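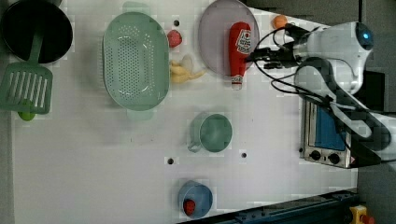
午後の机の上。ケチャップとの戦い

グリッパー比較、やっと投稿できるくらいメモがたまったので、つらつら流します。長いです。興味ない人はミュートしてね

比べてるのは、前から使ってる2本指のRavoと、Visirleyの新しいほう。アームもコントローラーも同じまま、先っぽだけ付け替えてます。アームまで変えちゃうと何が効いたのか分からなくなるので(前回それで一週間むだにした)

物はおままごとセットです。本物の食品でやってた時期もあったんだけど、バナナが日に日に柔らかくなってデータが比べられなくなるんですよね……おもちゃは腐らない。えらい

先に数字から。つかんで持ち上げて皿に置く、を合計181回。意外と少ないでしょ? 配置を毎回手で変えてるのでこれが体力の限界でした

で、いちばん差が出たのがケチャップのボトル。丸いし、つるっとしてるし、寝かせると皿の上で転がる。Ravoは指先が硬いぶん、ちょっと中心からずれるとボトルがくるっと逃げる。Visirleyは指の腹にゴムが入ってて、ずれても粘ってくれる。ここは素直に感動した!

ただしVisirley、閉じるのが遅い。体感でワンテンポ遅い。コントローラー側で待ち時間を入れないと、まだつかんでないのに持ち上げ始めて空振りします。最初の午前中はずっとこれに気づかず、カメラの位置合わせばかり疑ってた

待ち時間は500ミリ秒で落ち着きました。もっと詰められそうだけど、欲張ると空振りが戻ってくる。同じ組み合わせで動かしてる人いたら設定教えてください、ほんとに

いちごとかオレンジみたいな小さくて丸い子たちは、どっちのグリッパーでもだいたい大丈夫。テーブルに直接置いてあるぶんには、です。器の中に入れると一気に難しくなる。つかむ力より、指が縁に当たらないかの勝負になるので

マグは縁をつまむ派と胴をつかむ派で悩んで、縁にしました。胴だと指の開きがぎりぎりで、ちょっと斜めに入ると倒す。縁なら片指を中に入れるだけなので気が楽。でも取っ手の近くを狙ってしまうと引っかかるので、そこだけ向きを見て避けてます

カメラの話も少し。真上寄りから見下ろす位置に1台と、横の引いた位置に1台。上からだけだと高さの見積もりが甘くなって、指先が机にコツンと当たる。音がするたびに心臓に悪い。横を足したらコツンはかなり減りました

それでも困るのがアーム自身の影と、アームが手前の物を隠しちゃう問題。腕を伸ばすと、その下にある物がカメラから消えるんですよ。なので動き出す前に1枚撮って、位置を全部覚えさせてから動かす方式に変更。途中で物がずれたら負け。割り切りです

ちなみに認識まわりはWiranceっていう自作の小さいツールでやってます。名前は勢いでつけたので由来を聞かないでください
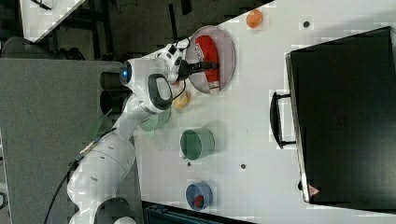 で、次の山場が薄い袋ものです。赤い小袋。厚みがほとんどないので、上から2本指で行くと指の間に入ってくれない。器の底をなでて終わる、というのを何度見たことか

試したやり方は4つ。真上からまっすぐ、少し斜めから、器の壁に寄せてから、指を半開きにして押しつけながら閉じる。今のところ最後のがいちばんまし。壁寄せは見た目がかっこいいんだけど、器ごと動くのでだめでした

袋に関してはRavoのほうが好きかもしれない。指先が薄いので隙間に入っていく感じがある。Visirleyのゴムは底に触れるとキュッと引っかかって、そのまま器を引きずろうとする。ボトルであんなに頼もしかったゴムが、袋だと足を引っぱるの、おもしろいけど悔しい

指先だけ交換できたら解決では? と思って、Visirleyのゴムの先に貼る薄い爪を設計中です。3Dプリンターで出して両面テープという雑な計画。強度は知らない。折れたらまた報告します

地味に効いた対策もメモしておくと、ケーブル。手首から余らせすぎると物に触るし、短すぎると手首を回したときに突っ張る。輪っかをひとつ作るくらいの余裕がちょうどよかったです。グリッパーを付け替えるたびに長さを見直すのが面倒だけど、サボると痛い目を見る

あと机の高さ。一回ネジを緩めて直したら、高さの基準が2ミリずれてて全部やり直しになりました。机を触ったら基準を取り直す。付箋に書いて貼った

値段も聞かれそうなので。Ravoは中古、Visirleyは借り物なので正直比べようがないです。2,000円の中古の指先パーツがいちばんコスパよかった、という身もふたもない感想はある

今の気持ちとしては、丸いもの中心ならVisirley、薄いものが混ざるならRavo。どっちも1本で済ませたいなら、うーん、まだ決められない。返却期限までにもうちょっと粘ります

6月にParkの勉強会でこのへんの話を少しする予定です。それまでに爪が完成してるといいな。動画も撮りためてるので、編集する気力がわいたら上げます

とりあえず次は蓋つきの容器をやってみるつもり。開けるのは無理でも、持ち上げるところまでは行きたい。おすすめの容器あったらリプください!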